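Start Projekte Berichte Förderung Kontakt

Lesezeit: 5 Minuten

Zwischenbericht Arbeitspaket 2: Zerlegbare Kunststoffhocker, Montage und Sichtprüfung

Projekt Flovow, Teilvorhaben Sitzmöbel
Vorgelegt von: Remigiusz Baran
Stand: Dienstag, 4. April 2023

1. Gegenstand des Berichts

Arbeitspaket 2 umfasst die Montage, Demontage und Sichtprüfung einfacher Hocker aus Kunststoff mit vier gesteckten Beinen. Die Hocker sind für Gemeinschaftsräume und Werkstätten am Standort Brestthorpe vorgesehen und sollen dort platzsparend gelagert und bei Bedarf ohne Werkzeug zusammengesetzt werden. Der Bericht knüpft an die Ausführungen zu Arbeitspaket 1 (Beschaffung und Wareneingang) an. Die dort beschriebene Kennzeichnung der Einzelteile gilt unverändert weiter.

Nicht enthalten sind die Belastungsversuche. Sie gehören zu Arbeitspaket 3 und beginnen nach Freigabe der Prüfvorschrift durch die Projektleitung.

2. Wareneingang und Bestand

Die erste Teillieferung der Firma Morkent umfasst 90 Hocker, jeweils bestehend aus einer Sitzfläche und vier Beinen. Die Lieferung war vollständig. Sitzflächen und Beine waren getrennt verpackt, was die Eingangsprüfung erleichtert, beim Umpacken jedoch zusätzlichen Aufwand verursacht hat. Für die weiteren Lieferungen wurde mit Morkent vereinbart, die Beine satzweise zu bündeln.

Von den gelieferten Hockern wurden bisher 50 montiert und geprüft. Die übrigen Sätze liegen im Lager Brestthorpe im Originalkarton. Eine Vermischung der beiden Bestände ist durch getrennte Stellplätze ausgeschlossen.

3. Montageablauf

Der Ablauf wurde gegenüber der Planung in einem Punkt geändert. Vorgesehen war ursprünglich, die Sitzfläche seitlich anzulegen und die Beine paarweise einzusetzen. Bei den ersten Versuchen verkantete das zweite Paar regelmäßig in der Aufnahme. Seitdem wird die Sitzfläche mit der Oberseite nach unten auf den Tisch gelegt, und alle vier Beine werden von oben eingesetzt. Die Reihenfolge ist über Kreuz, also zuerst zwei diagonal gegenüberliegende Beine, danach die beiden anderen.

Jedes Bein wird bis zum Anschlag eingedrückt und um die Längsachse auf Spiel geprüft. Lässt es sich von Hand drehen, wird es herausgezogen und der Sitz der Aufnahme kontrolliert. Der Gebrauch eines Hammers, auch eines Gummihammers, ist in der Arbeitsanweisung nicht mehr zugelassen. Zwei Sitzflächen waren beim Einschlagen am Rand der Aufnahme eingerissen und wurden ausgesondert.

Als Unterlage genügt eine glatte, saubere Tischplatte. Späne oder Sandkörner hinterlassen auf der Sitzoberseite Kratzer, die sich nicht auspolieren lassen. Die Platte wird deshalb vor jeder Serie abgewischt.

4. Sichtprüfung der Unterseite

Die Prüfung erfolgt direkt im Anschluss an die Montage, solange der Hocker noch kopfüber liegt. Ein Umsetzen auf einen zweiten Tisch entfällt. Geprüft werden:

— Rippen auf Risse und unvollständige Ausformung
— Kreuzungspunkt der Diagonalrippen auf Einfallstellen
— Übergang zwischen Bein und Aufnahme auf Spalt und Schiefstand
— umlaufender Rand auf Grat

Die Beleuchtung bleibt ein offener Punkt. Bei weißem Kunststoff und Licht von oben überstrahlen die Flächen zwischen den Rippen, und feine Risse sind dann kaum zu erkennen. Streiflicht von der Seite liefert bessere Ergebnisse, verlangt aber eine zusätzliche Leuchte am Arbeitsplatz und eine Abschirmung gegen das Fenster. Eine Leuchte der Firma Grabowska wurde zur Ansicht angefordert. Über die Beschaffung wird nach dem Vergleich entschieden.

Bei 16 der geprüften Hocker wurde Grat am Rand festgestellt. Der Grat wurde mit dem Schaber entfernt und der Befund im Prüfblatt vermerkt. Eine Beeinträchtigung der Funktion liegt nicht vor, die Stapelbarkeit der losen Sitzflächen leidet jedoch, wenn der Grat stehen bleibt. Morkent ist informiert und prüft die Trennebene des Werkzeugs.

5. Mittelverwendung

Für Verbrauchsmaterial und Kleinwerkzeug wurden im Berichtszeitraum 698 Euro abgerufen. Enthalten sind Schaber, Reinigungstücher, Etiketten und zwei Fühlerlehren. Die Leuchte ist noch nicht enthalten, sie würde unter Position 4 des Finanzplans gebucht. Eine Umwidmung zwischen den Positionen ist derzeit nicht erforderlich.

6. Demontage und Einlagerung

Die Demontage erfolgt in derselben Lage wie die Montage. Das Bein wird nahe an der Aufnahme gefasst und unter leichter Drehung abgezogen. Ein Ziehen am freien Ende erzeugt einen langen Hebel und belastet den Rand der Aufnahme einseitig — bei der Einweisung ist darauf ausdrücklich hinzuweisen. Die Sitzfläche wird dabei am Rand gegengehalten.
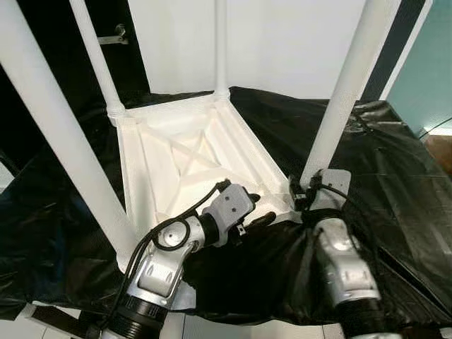
Lizelle Mkhize merkte zur Entwurfsfassung an, die Arbeitsanweisung regle zwar das Abziehen der Beine, lasse aber offen, wie oft ein Hocker zerlegt werden dürfe, bevor die Aufnahmen ausleiern. Ohne eine solche Grenze sei die Einlagerung in Einzelteilen für den Standort schwer zu planen. Außerdem solle geklärt werden, ob Beine nach der Demontage wieder derselben Aufnahme zugeordnet werden müssen.

Der Hinweis wurde übernommen. Eine Grenze für die Zahl der Zerlegungen kann erst nach Arbeitspaket 3 angegeben werden. Bis dahin werden montierte Hocker nur zerlegt, wenn Platzmangel es erfordert, und jede Zerlegung wird auf dem Etikett an der Unterseite eingetragen. Zur Zuordnung der Beine liegt eine Auskunft von Morkent vor, wonach alle vier Beine eines Satzes untereinander tauschbar sind. Ein Tausch zwischen verschiedenen Sätzen wird vorerst vermieden.

7. Abweichungen vom Zeitplan

Die Sichtprüfung liegt zwei Wochen hinter dem Plan. Ursachen sind das Nacharbeiten des Grats und die geänderte Montagereihenfolge, für die alle Beteiligten neu eingewiesen werden mussten. Der Abschluss des Arbeitspakets verschiebt sich dadurch nicht, der Puffer vor Arbeitspaket 3 ist allerdings aufgebraucht.

8. Nächste Schritte

Montage und Prüfung der restlichen Hocker aus der ersten Teillieferung werden fortgesetzt. Parallel wird die Prüfvorschrift für die Belastungsversuche mit der Projektleitung abgestimmt, insbesondere die Frage, ob schräg eingeleitete Lasten zu berücksichtigen sind. Die zweite Teillieferung ist für Juli angekündigt. Der nächste Bericht wird nach deren Eingangsprüfung vorgelegt, das aktualisierte Prüfblatt geht den Empfängern gesondert zu.

Weitere Berichte

Flovow: Bericht zu Arbeitspaket 1, Beschaffung und Wareneingang
Kennzeichnung von Einzelteilen im Lager Brestthorpe
Finanzplan Sitzmöbel, Erläuterungen zu den Positionen
Arbeitsanweisung Steckverbindungen, geänderte Fassung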